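4.2 Comparison of arm controllers in the two-arm cell

This section compares the two controllers introduced in Section 3, referred to as Skerora and Grondau, on the knob-turning and tray-approach tasks. Both controllers receive the same joint states and the same goal poses, and both send joint velocity commands to the arms. They differ in how they treat the second arm. Skerora plans the motion of both arms together in a single joint space. Grondau plans each arm separately and then adjusts the timing of one path so that the two do not meet.

All trials in this section were run in the Usville simulator. The gripper model, the contact settings and the time step were left at the values given in Section 3.1. We did not tune either controller for a particular task. The gains were set on a free-space reaching task that is not part of the test set, and were then kept fixed.

Each trial starts from a random pair of arm configurations. Starting pairs in which the collision checker reports contact between any two links are thrown out and drawn again. The remaining set holds 794 starting pairs, and both controllers were run on every one of them. A trial counts as a success if the assigned arm brings its fingertips to the goal pose within the position and angle limits, holds it there, and no link of either arm has touched the other arm, the table or an object that is not the goal. A trial that runs past the time limit is counted as a failure, even if the arm is still moving toward the goal.

Timeouts and collisions are reported separately, as they have different causes. For Skerora, most failures were timeouts. The planner spends much of its time budget on the first path, and when the arms begin close together the first path is often long. For Grondau, most failures were link contacts near the wrists. Its timing step assumes that each path is safe on its own and that a delay is enough to keep the arms apart. This assumption does not hold when one arm is parked in the space that the other must cross, as no delay will clear the way.

We looked at whether a simple retreat rule would fix this second type of failure. Under the rule, the arm with no assigned goal first moves back toward its own base until the distance between the closest links passes a set threshold. The rule removed many of the wrist contacts but made the trials longer. It also caused 13 new failures in which the retreating arm came into contact with the table edge. A retreat direction chosen from the local distance gradient would likely avoid these cases, but we did not test it.

The camera-based variant of Grondau, which uses the Rahimi depth filter in place of the true object poses, behaved in a similar way in open parts of the workspace. Its results were worse when an arm was between the camera and the goal object. The filter then kept the last good estimate, and small errors in that estimate carried over into the approach pose.
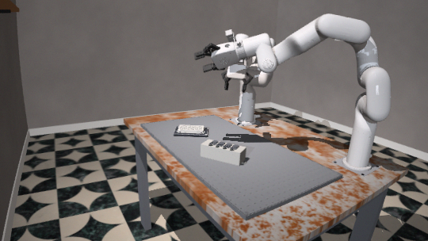

Figure 2. Two-arm cell in simulation, with the arms close together over the perforated board.

Clearance between the arms is the main factor that separates the two controllers. In the open part of the workspace they produce paths of similar length, and the choice between them has little effect on the result. The difference appears in layouts like the one in Figure 2, where the folded links of the rear arm bunch around the wrist of the arm reaching in from the right. Both grippers are empty and well above the board, so contact with the tray or the block with the four knobs is not the immediate concern. The limit is set by the space between the wrists. A check that looks only at fingertip distance would miss this, and we therefore compute clearance over all link pairs at each time step.

The cost of the full check is modest. Link pairs that belong to the same arm and cannot meet within the joint limits are left out in advance, and the remaining pairs are tested with capsule shapes before the mesh test is called. With this order, the mesh test is needed only when the arms are near each other. The capsules are slightly larger than the links they stand for, which means that the first test can raise a false alarm but should not miss a contact. Their radii are listed with the other model settings in the appendix.

The trials do not cover tasks in which both grippers hold the same object. In that case the arms form a closed chain, and the separate planning used by Grondau would need a further constraint on the relative pose of the two grippers. We also did not vary the position of the arm bases, which has a direct effect on how much of the workspace is shared.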